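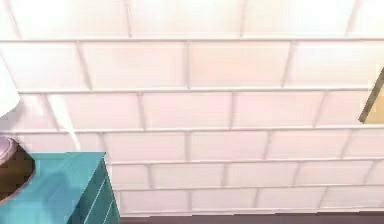 Good morning. My subject today is how we remember long lists. At Forsyth I taught 50 adults to learn names, and most of them tried to repeat everything in one line. I ask you to look at the tiles: each row starts at a different point from the row under it. Please group your names in the same way, so the breaks do not fall together.

(Pause. Drink water.)

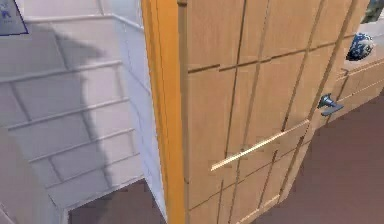
Second part, walking through a place. Si-eun Sung learned 11 names by putting each one somewhere in her kitchen. Choose places which look different from each other. An orange post beside a wooden door is good for two names. Then go to slide 3.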